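## 4. Looking after the cell

I promised in the introduction to be frank about upkeep, so this section covers what it takes to keep one two-armed folding cell going. We call ours Diltby, after the village where we bought the first tabletop, and everything below comes from that one cell. The sister cell at Desau has newer bases and I have not had my hands in it enough to say much.

### 4.1 Cable routing

Most of my time goes on cables. In the first version I ran each wrist cable tight along the arm and tied it at three points, which looked lovely and lasted until July. The elbow bends a lot further during a fold than I had allowed for, and with no slack the strain all landed on the wrist connector. I replaced two connectors before I stopped blaming the supplier and started blaming myself.

Now each arm gets one long cable with a generous loop at the elbow and a single tie on the upper link. I cut them 145 cm long, which leaves a bit too much at full reach inwards — I would sooner have a floppy cable than a torn one. The tie is done up by hand and never with the tensioning tool, so the cable can still slide through when you tug it. If it won't slide, cut the tie off and start again.
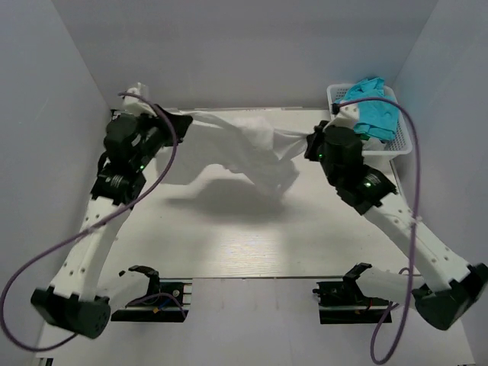 My test for a new cable run is to have the arms hold something up and leave them there while I go round with a torch and a small mirror. A weight would do, I suppose, but a cloth is kinder to everything if it falls, and it is what the cell is meant to handle anyway. With the white cloth stretched between the two grippers I can check how each purple cable lies over its long white link, and whether the loop still has some give in it. I look at the wrist lights in the same pass, and a green light on both sides means I can get on with the job. I also push each loop gently towards the table with a pencil to see that it springs back clear of the work surface. Then I swap the roles of the two arms and do the whole thing again, because a cable that behaves on the left can be a perfect nuisance on the right (the two bases are not wired quite the same, for reasons lost in the Turkar rebuild).

### 4.2 Grippers and homing

The fingers get wiped down every 20 runs with a damp cloth and nothing stronger. I tried a solvent once and the pads went shiny, and for a fortnight every thin fabric slipped out. Lint is the real enemy. It packs into the gap behind the pads, the fingers stop closing fully, and the controller still reports a good grasp. A soft toothbrush clears it in a minute or so.

After cleaning I re-home both arms with the grippers empty and a folded cloth on the table between them. The cloth gives me something to judge by eye. I know where its middle ought to be, and if one arm comes to rest noticeably further over than the other, I have a joint offset to chase. It is a crude check — the Robles calibration script does the proper one — but it has caught a loose wrist clamp twice, and the script only noticed the second time.
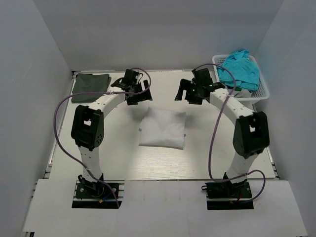

**Figure 1.** Both arms over the table with empty grippers, and a folded white cloth between them.

I leave the basket of spare cloths in its far corner for all of this. I used to take it out for maintenance, until I cleared a fault with the table bare and then watched the right-hand cable catch on the rim the moment we went back to normal work. The cell should be checked in the state it runs in, clutter and all.

### 4.3 What broke, and how often

Over the 302 hours logged for this paper, the cell stopped for cable trouble more than for anything else, and nearly all of those stops came before the routing change in 4.1. Gripper lint was second. The controller itself gave us one bad afternoon, which was fixed by reseating a plug at the left base.

I changed both wrist cables at 800 runs although neither looked worn. One had gone slightly stiff near the connector and the other was fine, so I kept the good one as a spare. The log of swaps and tie positions is in Appendix B, along with the torque settings for the base bolts, which I would ask you to read before undoing anything at the table edge.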